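Filed under: Home & Workroom › Threads
@secondtable · Saturday, October 1, 2022

A thread about buying a very nice wooden table and then never letting anyone see it again.

The table is a Pledberg, which is the plain light-coloured one, and I chose it for the colour. I stood in the shop in August going back and forth between light and slightly less light like it was a medical decision.

Took it home. Loved it. Within a week I'd laid a big white board over the top so it wouldn't get scratched.

So now I own a beautiful wooden border.
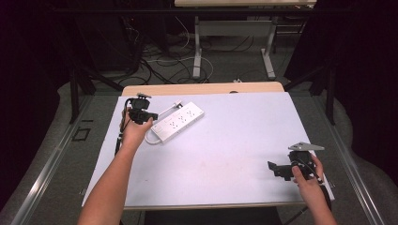 The board wasn't cut for this table. It came out of an old Omwood display, it was free, and free things get to choose their own dimensions. Mine chose to hang over the front a touch.

You stop noticing the overhang after a while. Your belt buckle doesn't.

Before anyone suggests trimming it: I have met me with a saw.

It does wipe clean, I'll give it that. There are a few faint marks that have ignored dish soap, vinegar, the pink stuff and being sworn at. I've decided they're patina. Apparently white boards get patina now.

♡ 200 · 9 replies

Moving on to the power strip, which lives on top of the board, on the diagonal.

I've straightened it. I straighten it most days. The cord has its own ideas about where it would like to be and the strip just goes along with it, like a small dog on a short lead.

Three outlets and a little switch on the end. Three is such an optimistic number. Whoever came up with it has one lamp and a calm life.

I measured once for a clamp-on strip that would sit on the back edge of the table, out of the way. It clamps to tables up to a certain thickness. Table plus board is past that thickness. The board strikes again. 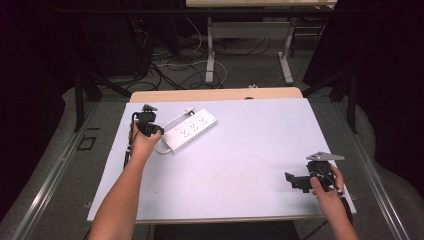 The white cord does this curl. I've tried unrolling it, hanging it over a door for a weekend, and leaving a dictionary on it. Curl's still there. It was folded up in a box for its formative years and I think we have to respect that.

A friend who runs a framing shop in Cáceres tells me I should leave the board off on weekends "so the wood can breathe." The wood is a table. It had its chance to breathe when it was outdoors.

(I did take it off one weekend. Put a mug down straight away. Ring. Board went back on.)

Someone's asked about the floor. It's grey carpet, very forgiving, hides everything except the thing you're actively looking for. I dropped a washer in there in August and I consider it part of the building.

There's a floor outlet too, with a small square cover, off to the left.

People see it and say oh handy, a floor outlet! And it is handy, if your idea of a good time is getting down on your knees and then having to get up again. That's the whole reason there's a strip on the table.

Right, back to the surface itself, where I have one good thing to report.

Light. A white top bounces light around in a way that wood doesn't, and with black curtains along the side you need all the bounce you can get. I can find a dropped screw on it in a second. The flip side is I can also find every crumb, every bit of fluff, and the shadow of my own hand, which I've tried to brush off more than once.

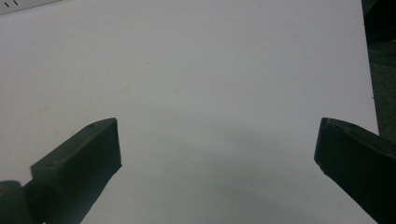 @secondtable, continuing the thread after a sandwich

Sandwich was not eaten at the table. I have rules. I had it standing at the counter like a horse.

Where was I. The surface.

A few of you want to know if you should do the same to your own table. Depends. Do you like your table? Do you want to keep liking it from a distance? Then sure, get a board.

Get one that fits though. Measure the table, write it down, bring the bit of paper with you. I did the first two.

If yours slides, put some of that rubbery drawer liner underneath. One strip at each end does it. Mine used to creep forward whenever I leaned on it, and there's no dignity in being slowly pushed out of your own workspace by a rectangle.

And wipe it with something damp before you put anything away. Dust shows up on white like it's being paid to.
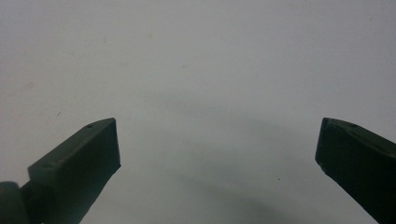
PART TWO: UNDER THE OTHER TABLE

Yes, there's a second table, behind the first. Light top, white legs, looks very composed from the waist up.

Under it is where the cables go. Black ones and white ones, in a heap, getting to know each other.

I bought a Destberg cable tray for them. It's still in the box, and the box is in the hall closet with 10 velcro ties I was also very excited about.

♡ 2,827 · Show more replies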